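收拾玩具这件事我憋了好久,今天开一串慢慢讲。家里有小孩的、没小孩但东西多的,都可以看看,反正我是边喝茶边打字,想到哪说到哪。

先交代背景:我们一月搬进现在这套房子,客厅比原来小了一圈,小朋友的积木、方块、拼图全堆在餐桌旁边那个角落。每天晚饭前要先清桌子,清完吃饭,吃完又铺一桌。循环往复,我快疯了哈哈哈哈

最早我买的是Claten那种带盖大箱子,想着一股脑倒进去多省事。结果呢,小孩要找一块方块,整箱哗啦倒地上!那个声音,楼下邻居没来敲门真的是涵养好。

后来又试过Skellach的抽屉柜,九个小抽屉,我还认认真真贴了标签。贴的时候特别有成就感,过了两个星期标签上写“动物”的那格里全是蜡笔。我放弃了,现在那个柜子装我的毛线,倒是挺好用。

转折是去Şengül Kahraman家吃饭。她家桌上永远有个浅浅的筐,玩什么就往筐里放什么,吃饭的时候整筐端走。我问她不用分类吗,她说分什么类,你家小孩又不是图书管理员。好吧,有道理。

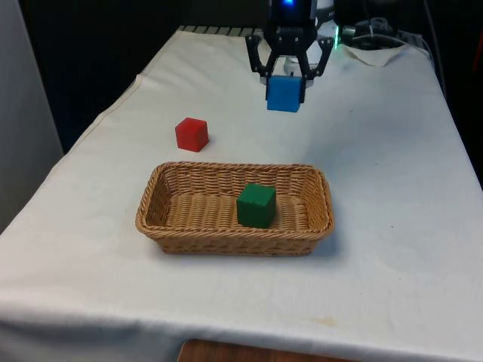 我现在认准浅筐了,深的一律不要。深筐的毛病跟大箱子一样,底下的东西永远见不到天日,小孩又懒得翻,最后还是倒。浅的就不一样,像图里这种草色编织的,边很矮,绿方块搁在里面一眼就看到了,红的还在桌布上,也是伸手就能放进去的距离。小孩自己收的时候不用踮脚,也不用掀盖子,少一个动作就少一次“妈妈我不会”。

材质我也纠结过。塑料的好洗,但是方块丢进去咔咔响,我早上头疼的时候听不得。藤的、草的声音闷一点,就是缝里会卡饼干渣,我的办法是拿旧牙刷刷,刷完倒扣着晾一晚上。别泡水!我泡过一个,晾干以后歪得像顶帽子,现在给猫睡了。

买筐的时候摸一圈边。有的看着编得挺好,内侧有断茬,小孩手伸进去会扎。我在Hatley店里站着摸了半天,店员过来问我需不需要帮忙,我说不用不用我就摸摸,场面一度很尴尬。

说到桌布。有人私信问我为什么还铺白的,不嫌脏吗。嫌啊,当然嫌,果汁、酱油、不知道哪来的黄印子,洗得掉的洗,洗不掉的我就当没看见。但是铺了布以后方块掉在桌上声音小很多,而且彩色的小东西在白布上特别显眼,收的时候不容易漏。你让我换深色的我反而找不着东西。

熨是不可能熨的。皱就皱着吧,我连自己的衬衫都不熨。

再讲怎么让小孩愿意收。我试过贴纸奖励,试过倒计时,试过装哭(不推荐,他会跟着哭)。目前最管用的是按颜色点名:“蓝色先回家!”然后他就满桌子找蓝色。找完蓝色喊红色,喊到绿色的时候桌子基本就能摆碗筷了。

有时候他会跟我讨价还价,说红色今天不想回家,想在外面睡。行,那就留一块在外面。我觉得没必要搞得那么绝对,留一块又不碍着吃饭,第二天他还会先去看那块在不在,挺高兴的。

我家现在常用的筐就2个,一个在餐桌,一个在沙发边上。再多就又变成到处都是筐了,我妈来的时候就是这么说我的:你以前是东西乱,现在是筐乱。谢谢妈。

评论里有位叫Brendan Ní Chonaill的朋友问大块的火车轨道怎么办。轨道我真没招,浅筐放不下,立起来又倒。我现在是拿Calimlim的布袋装着挂在门后面,丑是丑了点,求大家给我推荐更好的!

还有人问那种一盒1000块的拼图怎么收。我家那盒现在剩996块,你们觉得我有资格回答吗😂 拼图请务必用带盖子的盒子,浅筐不行,一端起来就撒。

好了水开了,我去煮面。轨道的事谁有办法直接回在这条下面,我晚上来看。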